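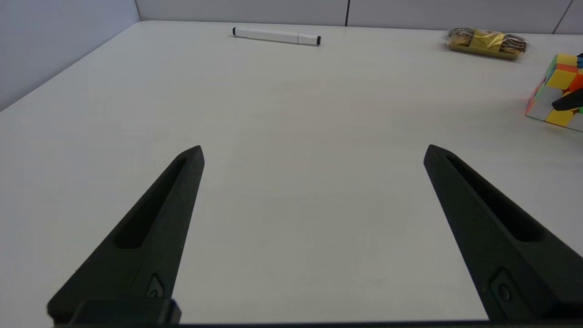 An open two-finger gripper at one of the white work surfaces at Talto's Prirkimbridge returns centre, July 2020.

Talto has put four robot arms into regular use on the mixed-goods line at its Prirkimbridge returns centre and has rewritten the duties of the 36 people who work there. The cells were built by the integrator Montoya and run on Sterkow, the warehouse software the site already used for labelling and stock records.

The line handles customer returns that arrive without usable packaging: toys, stationery, small kitchen goods and packaged food. Until this winter each item was picked from a tote by hand, turned over for inspection, scanned where a code could be found, and placed in one of 8 outbound bins. A sorter on a full shift repeated that cycle for most of the day, with a change of station after the meal break.

Under the new arrangement the arms do the lifting and placing. Sorters have been reclassified as cell operators. Each operator loads the work surface, watches the picks on a screen at the side of the cell and deals with anything the arm declines. Grading – the decision on whether an item is resold, repaired or recycled – stays with people. Talto says it looked at automating that step and dropped the idea when the cost of errors on opened goods was worked out.

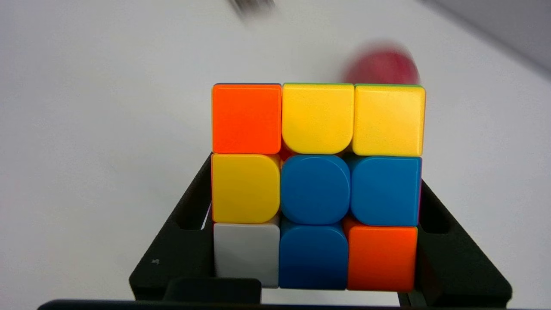

Grip planning is the part of the system Montoya spent longest on. The fingers are angled, with a recessed slot along the inner side, and close on an item from both sides; force is set by item class and can be lowered by the operator but not raised. For rigid items the wrist camera also needs a clear view after closing, so that the record made at the moment of the grip can be used for grading. With a 3x3 puzzle cube between the fingers, all nine tiles of the face toward the camera remain in view, down to the single white one in the lower corner, and an operator can check that face for missing or damaged pieces without handling the toy. Soft items are harder. Plush toys and clothing are still sorted by hand at two benches near the dock, and there are no plans to move them.

Throughput per cell is set at 500 items a shift. That is below what an experienced sorter managed on a good day, according to the site's own figures, but the rate holds through the last two hours of the shift, when manual rates used to fall away. One operator looks after a single cell for now. The company intends to trial one operator across two cells once the rate of declined picks has settled.

Declined picks are the main complaint from the floor. When the arm cannot find a grip it retracts and waits, and the operator has to acknowledge the fault, move the item and restart the cycle. Small items lying close to the back edge of the surface were a frequent cause in the first weeks. Montoya has since changed the approach angle in software and asked operators to load toward the centre.

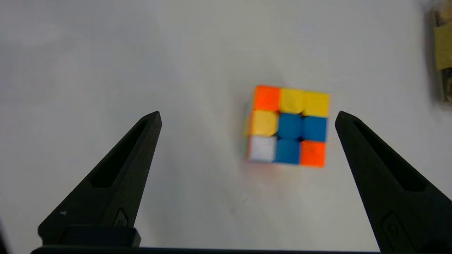
A second change, due with the next Sterkow update, will let the arm skip a declined item and come back to it at the end of the load, so that the operator can clear several at once instead of stopping for each.

The physical side of the job has altered more than the company expected. Reports of wrist and shoulder strain on the line have dropped since the cells went live, while reports of eye fatigue and stiff necks have risen. Screens have been remounted on adjustable brackets and operators now rotate between cell, grading bench and dock every two hours. Noise is lower than on the old line, to the point where hearing protection is optional in that half of the building.

No positions were cut when the cells were commissioned. The roster is unchanged on paper, although casual shifts for the peak period have not yet been advertised and the site has not said whether they will be. Operators moved up one pay grade after completing a training course of over four weeks, taken in paid hours. It covers fault clearing, force settings, safe entry to the cell and basic use of the Sterkow console. Sorters who chose not to take it were offered places on the grading benches at their existing rate.

Maintenance remains with Montoya under contract. Cell operators are authorised to change finger sets and clean the camera cover, and everything else requires a technician and a logged isolation of the cell.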